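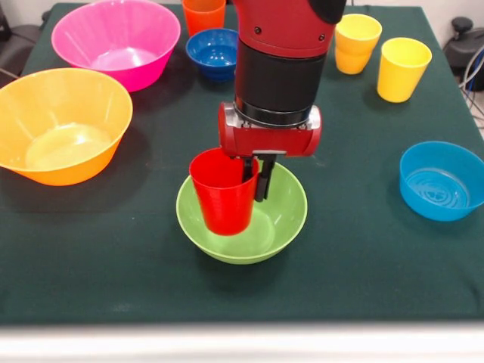 Minutes of the Incident Review Meeting, Feltby Handling Laboratory
Held on Wednesday at 2 p.m., Meeting Room 2

Present: the laboratory manager (chair), the safety officer, two operators from the tableware sorting project, one representative of Stekari (maintenance contractor), the minute-taker.
Apologies: the Farkas liaison officer.

1. Minutes of the previous meeting
Agreed as a correct record. The action on replacement tablecloths is closed.

2. Gripper fault during the November trials
The operators reported that the gripper failed to open on command at trial 2,377 of the Plelex sequence. The arm went on to its next position with a cup still held and pressed it against the table before the force limit stopped the motion. The cup split. There was no injury. The stop was logged as a protective stop and cleared from the control screen, and a further 15 trials were run before the matter was reported. The chair noted that this was contrary to the laboratory's written procedure.

Stekari had examined the gripper and found a worn connector on the signal lead. Under certain wrist angles the open command was lost, while the controller continued to show the gripper as ready. The connector has been replaced. Stekari could not say how long the fault had been present, and the safety officer asked for the earlier logs to be checked for shorter delays of the same kind.
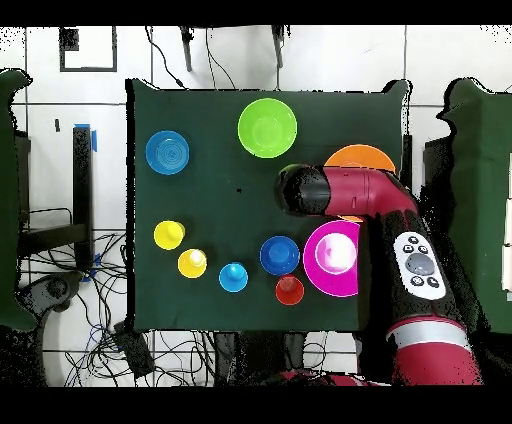
Stekari recommended that the lead be rerouted and that the inspection interval be shortened. The safety officer raised the wider matter of cable management at the cell, where black and blue cables lie in a tangle across the floor to one side of the table. It was agreed that floor cabling would be covered or lifted before trials resume — this applies to both leads in use and spare lengths. One operator asked whether the table could stay laid out in the meantime. The chair had no objection, provided the arm is isolated.

3. Restart after a protective stop
The present wording allows an operator to clear a stop if the cause is "evident". It was felt that this leaves too much to judgement. Revised wording was agreed: any stop with an object in the gripper is to be reported before the arm is moved again. The operators asked that the reporting form be shortened, as it now runs to 34 fields. The safety officer will propose a shorter version.

4. Actions
Stekari: reroute the signal lead and supply a written report on the connector.
Safety officer: revised restart wording; draft of the shorter form.
Operators: check the earlier logs; cover or lift the floor cabling.
Chair: inform Farkas of the delay to the Plelex sequence.

5. Any other business
The key to the isolator cabinet is to be returned to its hook at the end of each shift.

The meeting closed at 3.15 p.m. Trials remain suspended until the safety officer has signed off the cell.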